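Chapter 2
Putting Things Where They Go: The Sorting and Racking Unit

What you'll need before starting: your team's arm, calibrated. The log sheets from Chapter 1. A finished safety check, signed. If the check isn't signed go back and do it, the rest of this page can wait.

By January most clubs using this book have an arm that moves. It waves, it points, it taps a block. Good. Now it has to do a chore.

The chore in this unit is the Balldale task, named for the school club that first ran it as a practise round. One plate flat on the table. One wire rack. Pick up the plate, turn it on edge, set it in the rack, let go. A person does this without looking. A student arm on its first day usually pushes the plate across the table and stops.

Why so hard? Three problems stacked together. A flat plate gives the fingers very little to grab - the rim sits low and the table is in the way. Then the wrist has to rotate while holding something wide. Then the slot. A slot is narrow and the plates already in it take up room.

You'll work in pairs. One student drives, one logs. Swap every 40 minutes, even if the driver is on a roll. Especially then.

Scoring follows the Foltedska rules, shortened for class use:
Plate leaves table, 2 points
Plate held on edge, 2 points
Plate in rack and released - full marks for the run
Any plate already racked gets knocked out, run is void

The Balldale club logged 166 runs in one term. Almost all the early ones were void, and the reason in the log was nearly always the same: arm came in too low on the loaded side. Keep that in mind when you plan your approach path. Sketch the path on paper first. Side view AND top view, students skip the top view and regret it.
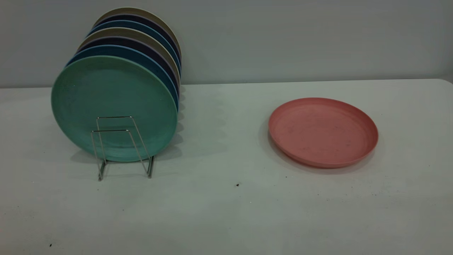
Reading time: 2 min

Starting layout for Task 2A. Seven plates are racked, the pink one is yours. Look at the setup before you touch the controller and write down answers in your log:

Where does the shadow of the racked plates fall, and could your color filter mistake it for an object?
Which side of the pink plate would you grip, and where does the elbow end up if you do?
The racked plates repeat colors. Does your code care?

Teams using the Jeon gripper should read Section 2.3 before 2.1, the finger pads need changing. Everyone else go straight on.

Key terms for this chapter: approach path, grasp point, regrasp, release hieght, void run.

2.1 Finding the Rim

Start with the arm parked and the power off.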